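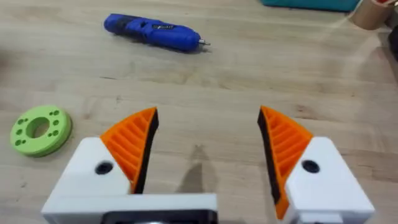 Araceli Ibarra
Head of Workshop Programs, Jallside

I am asked regularly whether machines are ready to take over the small chores of a shop floor. My answer on 5th April remains the one I gave last September: in part, and slowly.

The chore that interests me most is clearing a bench. A person finishing a shift picks up the screwdriver, puts the loose parts in their bin and leaves the surface bare. It takes a minute or two and no thought. For a two-finger gripper, each object is a separate problem. A cordless screwdriver lying at an angle must be taken by its body and kept clear of the bit. A flat ring, such as the green one on the left, offers very little height to close on, although its central hole gives a patient operator another option.

Flexible ribbed fingers with rubbery pads have helped. They give way where a rigid jaw would push the part along the table. Our colleagues at Delora logged 300 bench-clearing attempts with fingers of this type, and 17 of the failures involved flat parts. Bulky items caused five.

I would not yet advise a small shop to plan its staffing on these results. I would advise it to keep a fixed place for every tool, as the Warano site has done for over a year. The habit serves the people who work there now and will make the later change easier. The next trial begins at Aguirre, with the same fingers and a more crowded bench.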